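January, bench notebook, started 8:40 in the morning

Back to the chisels. I left off last time halfway through the old Getatetti set, with the backs of the wide ones still not flat and me in a bad mood about it. Picked them up again this morning with better light and a lot more coffee. The plan was to stay on the 400 stone until the scratches ran all one way right up to the edge, and not get greedy and jump ahead (which is exactly what I did before, and why I was in the bad mood).

The 400 dishes so fast. I drew the pencil grid on it, rubbed it against the flattening plate, and the middle of the grid was still sitting there long after the ends had gone clean. So all that time I'd been putting a belly on the chisel backs and blaming the steel! Sorry, steel.
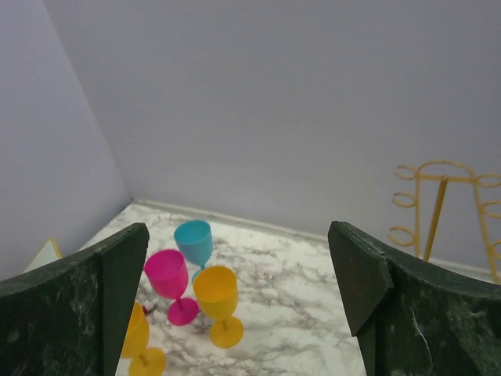 New rule for me: flatten the coarse stone every seven minutes of actual work, with the kitchen timer going. It feels fussy but the widest chisel came good in one session once I started doing it. I held it up to the window and the scratch pattern went all the way into both corners. The narrow one was already fine, I think somebody before us had done it properly.

I also tried keeping the pressure way up by the edge with two fingertips and letting the handle just float along. Much less rocking. My fingertips are a mess now, so tape next time.

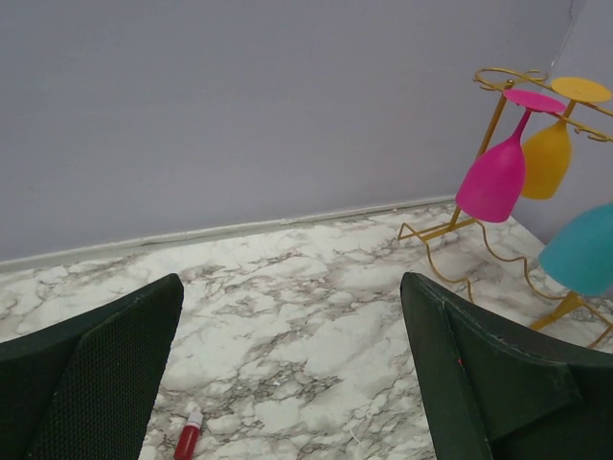 Bevels and the finer stone

Went from the 400 more or less straight to the Tsuchiya 4000, with only a quick stop on the old gray stone in between. I know, I know. But the burr came up along the whole edge and the Tsuchiya took it off without any drama. It's a lovely stone, muddy and quiet, and it tells you right away when you've tipped the blade because the sound goes scratchy.

The jig is set so the blade sticks out 11 mm past the stop block. I've penciled that on the block so we stop re-measuring it. If you use the mortise chisels, that setting is wrong for them, they're too thick and it throws the angle off.

Surnilent oil on everything at the end, thin coat, wiped back hard. The can is getting low. The shop in Wundport had it last time, but they close early in winter so somebody should call first.

Test cuts were in pine end grain. The wide chisel left a shiny surface with one dull streak in it, so there's a nick I missed. The narrow one was perfect and I may have made a silly amount of shavings just for fun.

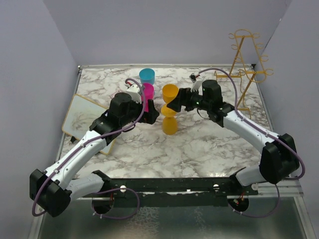

Sang Thân thinks I'm skipping too much between stones and that the dull streak is a leftover deep scratch from the 400, so there's no nick to look for. Could be! A scratch that runs out through the edge would look the same in the pine. I'll go back to the gray stone and stay there longer before I start hunting for anything with the loupe.

Strop is due for fresh compound too. The old stuff has gone hard and glazed, and it was dragging on the bevel. Scraped it with a card scraper and warmed it a little with the hair dryer, which helped some.
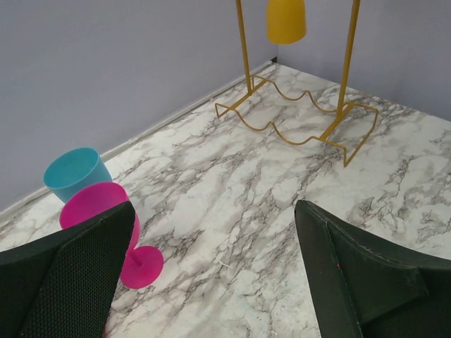
Should the plane irons go through the same routine?

Same stones, but leave the jig setting alone and do the backs only near the edge. The long backs don't need to be flat all the way up, and we'd wear out the coarse stone for nothing.

Stopped at 12:15. Left to do: the wide chisel again on the gray stone, then the mortise chisels with a new block, and find the cap for the flattening plate.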